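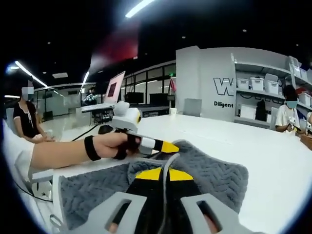
What is the Poltham robotics club working on this term? Teaching a robot arm to fold towels, using examples recorded by the students themselves with hand-held grippers.

The club wants 1,000 recordings by the end of August. Members work in shifts of 20 minutes and then swap places at the table. The project is called Orkia, and it is open to students in their final two years.

"The corners are the hard part," said Philomena Alhassan, who leads the club. "Some students need a few shifts before they get a clean fold."

The club will enter the arm in the Cekau student contest, where 7 teams have signed up so far. Each team gets three tries at the folding task.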